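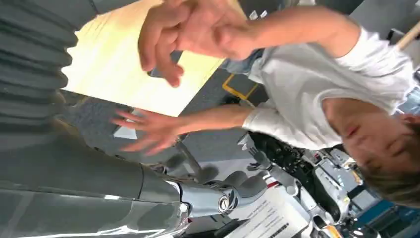

Attachment 1: two open hands and a white T-shirt

Transfer alerts arriving twice, some for the wrong club
Opened by: Elaine Brandão
Product: Grollura football alerts, phone app
Status: Resolved

I follow Brenberg and nobody else. Every transfer story has been coming through twice, a few minutes apart, and in the mornings I also get alerts for Toledo, which I have never followed. I counted 75 notifications in one day during the December rumours. I have logged out and back in, deleted the app and installed it again, and switched the phone off overnight. Same result each time.

Reply from Talberg support, 10:20
Thanks for the details. Please open Settings, then Clubs, then Show hidden follows, and tell us what is listed.

Elaine Brandão, 11:05
Brenberg is there twice, once as Brenberg and once as Brenberg (old). Toledo is under the old one. I can't remove either, the button is grey.

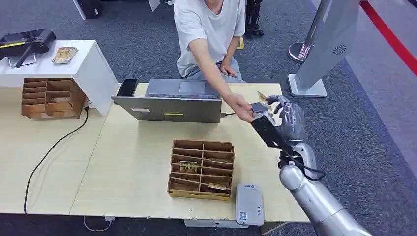 Will I lose my saved match reports if the old follow is removed?
Saved reports are kept with your account, so removing a follow leaves them where they are.

Reply from Talberg support, 14:40
The old entry was left over from last season's club list. When the lists were merged, 325 accounts kept both copies, and the old copy also carried clubs from the same cup group. We have removed it from your account. Please close the app fully and open it again.

Elaine Brandão, 18:15
Done. One alert for the goalkeeper story this afternoon and nothing for Toledo. The badge on the icon still says 50 though.

Reply from Talberg support, 18:30
The badge clears when you open the Alerts tab and press Mark all as read. If it comes back, reply on this ticket and it will reopen.

Elaine Brandão, 18:42
Cleared. You can close this.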